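Lukanen Panel Enclosure, Three-Panel Back, Matte Pale Gray

Reviewed after one season of bench use

The Lukanen is a modular surround for a work surface. It consists of a flat white base, vertical back panels that stand on the rear edge of the base, and a side wall that closes one end at a right angle. It is sold for small paint work, product photography, light assembly and anything else that benefits from a plain background and a barrier behind it. I bought the three-panel version at full price in September and have used it mostly for sorting and photographing small parts.

Contents and weight

The box contains the base, three back panels, one side panel, a bag of screws and clips, and a folded instruction sheet. Assembly took 42 minutes on the first attempt. The sheet shows the side panel going on last. I would fit it second, directly after the first back panel, and work away from the corner. With the corner fixed, the remaining panels have something square to register against. Done in the printed order, all the accumulated error ends up at the corner, where it is most visible and hardest to correct.

The back measures 1,212 mm across with all three panels fitted. Panel height is 300 mm. That is enough for seated work and a little low for standing, particularly if you photograph anything tall. Lukanen does not offer a higher panel. Sawatzky does, in its comparable system, but the Sawatzky base is narrower and comes only in dark gray.

Panels

The panels have a matte finish and do what they are meant to do under diffuse light. There is no hot spot with a lamp placed to one side at a moderate distance. Move the lamp close and shallow to the surface and faint streaks appear, running with the length of the panel. They are low in contrast and I only see them when looking for them. For catalog pictures they disappear with a small exposure increase.

Color match between the back and the side wall is acceptable. Under a warm bulb I cannot separate them. In daylight the side reads a little cooler. Anyone doing color-critical work should hang paper in front of both and treat the enclosure as a frame.

Seams

The joints between back panels are butt joints with no cover strip. They close to a thin dark line, and no further. Tightening the screws beyond snug does not help and begins to bow the panel. I checked the gap with feeler gauges along its length and found it slightly wider toward the base on one joint, consistent with a panel that is a hair out of square. The Fanard panels I used previously had a tongue along the edge that hid this completely, at the cost of being very difficult to take apart.

An open joint has two consequences. It shows in photographs, and it collects dirt. The second matters more in daily use. Dust and residue settle where the seam meets the base, and a flat cloth passes over them. A stiff nylon brush works. So does the corner of a plastic card wrapped in a damp rag. Avoid solvent on the base, which dulled in a test patch I made at the rear.

Base

The base is flat to within what I can measure with a straightedge. It is white and it marks. Graphite comes off with a melamine sponge, and ballpoint does not come off entirely. A shallow line remains between the side wall and the base after assembly, and fine powder will find it. I considered running a bead of clear sealant along it and decided against it, as I take the unit down occasionally.
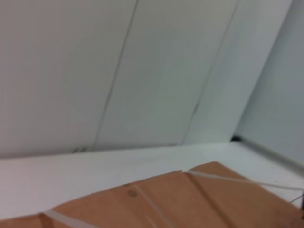 The inside corner should be the first place to clean and is the most awkward to reach. Small dark items are easy enough to spot against the white. Getting them out takes tweezers or a narrow vacuum nozzle.

A reader using the same enclosure for model painting disagreed with me on the seams. Foam tape pressed in from the rear, Moka wrote, closes them well enough that overspray no longer goes through, and the line from the front becomes softer. The tape has to be thin, and it has to be replaced whenever the panels come apart. I have since tried it on one joint. The draft through the gap stopped. I saw no difference in the line from the front, but my lighting is harder than most.

Price and alternatives

At 178 dollars the Lukanen costs more than a sheet of melamine board cut to size, which would serve many people equally well. The money buys a unit that comes apart flat and goes back together in under half the time of the first build. The Fanard is better finished and close to permanent once assembled. The Sawatzky is taller and less stable.

Faults noted: open seams, no cover strip supplied, assembly order on the sheet, one panel slightly out of square. Lukanen replaced nothing, and I did not ask. I would buy it again for photography. For powder or wet work I would seal the base joint on the first day and leave the unit assembled.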